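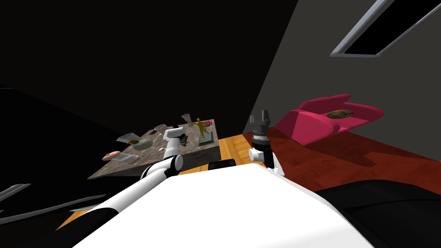 Sim view from the body camera mount, both arms out, left gripper over the table. Mount angle not yet corrected.

July, Wivillow build, shared bench

Picked up where Dace left off. The model loads with both arms and the body shell, and the room comes in with the stone-top table, the sofa and the two floor types. No missing textures this time. The dark carpet renders darker than I'd like, but leave it, the floor is not what we are testing.

The tilt is my job for today. The view leans so far over that the floor climbs to the right. Kęstutis thinks the roll is being applied twice, once in the mount and once in the camera itself. I went through the mount file first and found a rotation in there that I don't remember typing. Commented it out, reloaded, and the view got worse in the other direction. Put it back. So there is a second rotation somewhere, and the two are partly canceling. Have not found it yet. Checked: body, mount, sensor bar. Not checked: the parent link that Urmas added when he split the shell into two parts.

White shell takes up a lot of the view. The whole lower half is robot. Moving the mount forward would help but then it sits past the edge of the real shell, and we would be simulating a robot we can't build. Alina suggests raising it by 38 mm on a printed bracket. That is doable on the shop printer. Drew it up, not printed.

Arms
Left arm reaches the table from where the base is parked. Right arm is in its rest pose with the gripper pointing up and the fingers open. I want the rest pose changed to fingers closed, so that it doesn't catch on anything when the arm swings down. Jaanus to say if that upsets his startup script.

Reach test on the left side, target set above the middle of the table: 100 runs, 60 good. Most of the bad ones stopped short with the elbow near its limit. A few went through the tabletop, so the collision shape on the table is wrong or not switched on. Looked at it, and the shape is there but sits lower than the surface you see. Raised it. Have not rerun the full set.

Table items
Keeping the clutter as Dace set it. The clear glass and the clear bowl are going to be trouble for the depth side, and I would rather find that out in sim. The yellow figure on its base is fine as a tall obstacle at the back. The pink roll near the front is the first thing I want to try picking up, plain shape and easy color. The gray plate is flat and I don't expect these fingers to get under it. Skip for now.

Real arm, end of the evening
Left elbow on the bench unit still clicks. Took the cover off, two screws were loose, tightened them. Click is quieter but there. Sidham parts box has one spare bearing of the right size. Ask Urmas before using it, he may want it for the wrist.

To do
Look at the parent link for the extra roll
Print bracket, check that the cable still reaches
Rerun the reach test with the table shape fixed
Closed-finger rest pose, after Jaanus answers
Copy the old mount file to the Endirthorpe folder before anyone edits it again

Power off at the wall 10:40 pm. Bench unit left with the elbow cover off, screws in the lid of the parts box.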